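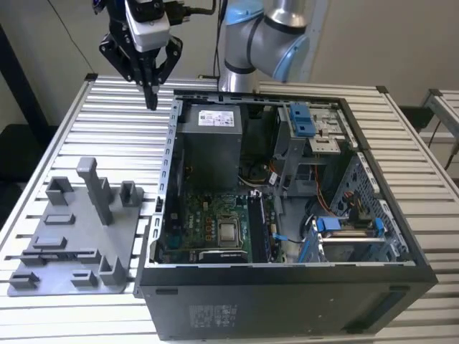 Printed to Measure: How Custom Wall Murals Get from File to Wall

Ordering wallpaper for a child's room used to mean picking a pattern number from a book and buying rolls with matching batch codes. Custom printed murals work differently. The buyer supplies a width and a height, the printer scales one large drawing to fit, and the result arrives as a set of numbered panels that will fit one wall in one house. Mistakes made at the measuring stage are therefore printed, cut and shipped along with everything else.

The Pundeck print works outside Premadville produces murals for several design studios, among them Hollis, whose illustrated nursery range went on sale in August. The artwork is drawn by hand, scanned, and cleaned up on screen before any customer sees it. What happens between the scan and the wall is mostly a matter of resolution, ink and paper.

Resolution and scale

A mural is viewed from farther away than a book, so it needs fewer dots per inch. Pundeck asks for 100 at final printed size. A drawing scanned at 600 can be enlarged six times in each direction before it drops below that limit. Pencil texture survives this enlargement fairly well. Fine ink lines do not, and thicken into soft gray bands unless they are redrawn. Hollis redraws its outlines for this reason and leaves the washes of color as scanned.

The shape of the wall matters as much as its size. A drawing made for a wide, low wall cannot be stretched to a tall, narrow one without distorting the figures, so it has to be cropped. The usual practice is to keep the characters in the lower and middle part of the design and leave sky, treetops or plain color along the top, where a sloping ceiling or a picture rail may take a bite out of it. The proof sent to the buyer shows the crop. It should be checked against the furniture plan, as a wardrobe can hide the only rabbit in the picture.

Base papers

Two types of base paper account for most orders. Nonwoven paper is a blend of wood pulp and synthetic fiber. It does not swell when paste is applied, so the paste goes on the wall and the dry panel is hung directly onto it. When the room is redecorated it normally comes away in full strips.

Peel-and-stick film carries its own adhesive and is sold on the promise of easy removal. It holds well on smooth paint that has fully cured, and poorly on matte paint with a high chalk content. New paint should be left for at least 3 weeks. Film also shows every bump beneath it, so textured walls need a skim coat first.

A third type, a heavier paper with a linen emboss, is sold under the Gendumis name. The emboss hides small flaws in the plaster and takes some of the glare off a wall that faces a window. It is stiffer than the plain sheet and harder to fold cleanly into an inside corner.

Inks

Water-based latex inks are now standard for bedrooms. They are cured by heat inside the printer, have little odor, and can be wiped with a damp cloth. Solvent inks are tougher but need airing out, and few studios specify them for nurseries. Neither type should be scrubbed. Wax crayon can often be lifted with a soft eraser. Felt-tip pen generally cannot, and the practical answer is to order a spare panel for the lowest part of the wall at the same time as the mural. A panel printed a year later may come from a different paper batch and will not match exactly.

Measuring

Measure the width at the top, middle and bottom of the wall, and the height at both ends and the center. Use the largest figure in each direction and add 2 inches to each side for trimming. Ignore doors and windows when working out the size; the panels are hung across the opening and cut back. Sockets are handled the same way, with the power off at the breaker and the cover plate removed.

Hanging

Start with a plumb line. Ceilings and corners are rarely true, and a first panel hung parallel to a leaning corner will put the last one visibly out. Lay all the panels face up on the floor in order before pasting and compare them with the proof. Most are printed with a narrow overlap, which is cut through both layers with a fresh blade and a steel rule. Smooth from the center outward with a plastic tool and wipe paste off the face before it dries.

Trim at the ceiling and baseboard last. Change the blade after every panel, and keep the offcuts flat in a drawer for small repairs.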